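Cambio de procesador en el equipo de la sala de lectura

Galería del taller de Stestari, marzo

El ordenador de la sala de lectura de Cerkwood llevaba meses apagándose a media tarde. Touran Pakzad lo trajo al taller el martes y decidimos abrirlo entero, limpiarlo y ponerle otro procesador. La caja se queda, que sigue en buen estado y cabe justo debajo del mostrador.

El procesador es de segunda mano y lo compramos en Sharifi por 113 euros, con 15 días de garantía. Antes de montarlo conviene pasar un paño sin pelusa por la tapa metálica - los dedos dejan marca enseguida - y coger el chip siempre por los bordes.

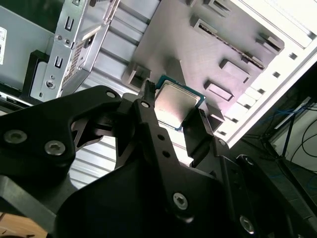
La pasta térmica se pone al final, con el chip ya asentado y la palanca del zócalo cerrada. Usamos una cantidad pequeña en el centro y dejamos que el disipador la reparta al apretar los tornillos en cruz.

Para la fuente nos quedamos con una de 400 vatios, suficiente para un equipo sin tarjeta gráfica. Los dos ventiladores son los de antes.

El próximo equipo de la lista es el de Brarkcombe, que solo necesita disco nuevo. Quien quiera traer el suyo puede pasar por las tardes.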